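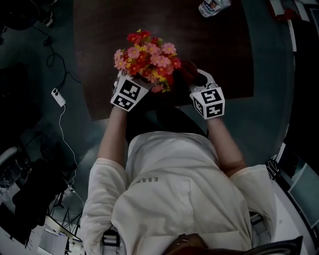

Kirnotari hand grippers with the backpack harness, worth it for a small shop?

Myfanwy Landeg
9 April 2025

We do silk flower arrangements and want to record our own handling demos for a robot arm later on. I've got the Kirnotari pair on trial (marker cubes on top, straps over the shoulders) and bouquets are what I care about most. My arms are tired after 15 minutes and I lose tracking whenever I turn my wrists in. Is it me or the kit? The trial ends in 6 days and I'd love to hear from someone who kept theirs!

Drarell

Had mine since December. The tired arms get better if you snug up the shoulder straps and work at a lower table, mine sits just above my knees. For tracking, keep at least one printed face of each cube toward the camera and slow down when your hands come close together. I get nearly 90 good takes out of a long afternoon now, but the first week was awful. Ask them to extend the trial, they gave me 2 extra weeks.

Sinari

never tried kirnotari, we have the Carbone set and its heavier. wipe the cubes, fingerprints mess with ours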